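# Multiprise orange 4 USB -- modèle S204

Bloc d'alimentation de table pour petit plan de travail. Coque en plastique orange, façade universelle blanche, quatre ports USB-A. Proposé d'occasion par l'atelier Jodholm, rayon électricité.

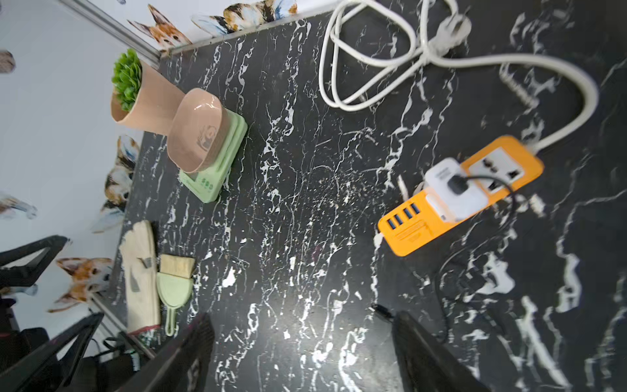

*Page modifiée le samedi 2 novembre*

Le bloc se pose à plat et prend peu de place. Sur une table déjà occupée par une balance de cuisine, une balayette et sa pelle, il tient en biais sans gêner le reste. Le cordon blanc est épais et demande une boucle assez large : prévoyez un peu de dégagement de ce côté, surtout si d'autres câbles s'y trouvent déjà.

## Ce que comprend le bloc

- une façade à socle universel
- quatre ports USB-A alignés
- un cordon d'alimentation blanc, fixe

Les adaptateurs, chargeurs et câbles ne sont pas fournis. L'emballage d'origine non plus.

## Branchement

Le socle universel reçoit plusieurs formats de fiches. Pour une fiche qui n'entre pas directement, passez par un adaptateur de voyage ordinaire, enfoncé jusqu'au bout. Un chargeur volumineux peut déborder du bloc -- branchez-le en premier, puis ajoutez les petites fiches.

Les ports USB conviennent aux téléphones, lampes d'appoint et petites balances rechargeables. Pour un ordinateur portable, gardez le chargeur secteur.

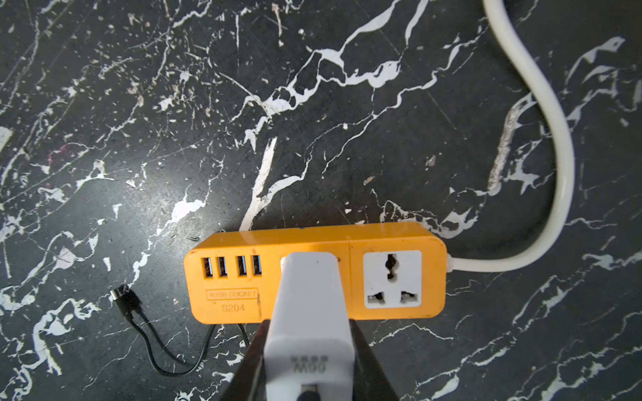
*S204, côté ports USB, avec un chargeur 65W.*

## État et entretien

Coque légèrement éraflée, traces d'usage sur le dessus et l'avant. Le marquage « 4USB SOCKET » et la référence sont moulés dans la masse, de la même couleur que le boîtier : ils se lisent mieux sous une lumière rasante.

Débranchez avant tout nettoyage. Chiffon sec sur l'orange, pinceau souple autour de la façade blanche, où la saleté s'accumule. Pas de produit liquide.

## Commande

Référence interne : Prodau 17. Prix : 9 €, retrait gratuit au dépôt de Cillbridge. Expédition possible pour 4 € de plus. Poids du colis : presque 900 g.

Questions sur le stock : Senthil Chowdary, au comptoir. Les blocs réservés depuis septembre et non retirés sont remis en vente.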